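Lirkcombe two-arm sorting, release 6: known gripper fault

Read this before you train on the data. It covers a fault in the left gripper that affects part of the release. Everything else is in the main card.

Task

Two arms clear a tray of mixed items, mostly bread pieces and yellow sponge, into two lined bins, one at each end of the mat. Items that start on the mat outside the tray have to be sorted too. The release has 300 episodes, all teleoperated in the Pulov cell.

What went wrong

Partway through collection in November the left gripper began reporting closed while the fingers were still open. The controller took the reading as a good grasp and lifted. In most cases the item stayed in the tray. In a few it was pinched by one corner and dropped on the way to the bin.
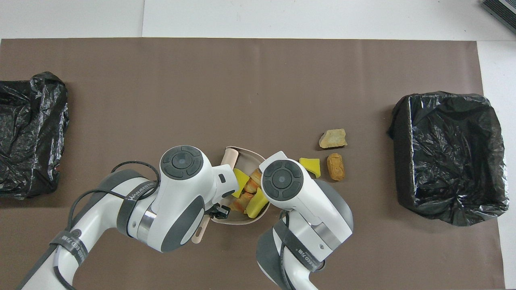

Annick Nguyen traced the fault to the finger position sensor, which had shifted in its mount and was reading 33 counts high. The offset was too small to trip the Doltov driver's own check, so no error was logged. We reseated the sensor and repeated the zeroing routine. The remaining episodes were collected after that.

Affected data

Episodes 200 and up are clean. In the earlier ones, left gripper width is unreliable from the point the sensor moved, and we can't say exactly when that was. Treat the left width channel as suspect for all of them. Joint positions, right gripper values and video are fine.

The flag left_width_ok is set to false on every suspect episode. The Mocanu loader ignores this flag by default. Pass strict=true to drop those episodes.

Not fixed

Success labels were generated from gripper state and have not been redone by hand. Some failed left-arm grasps are still marked as successes.

Contact: Annick Nguyen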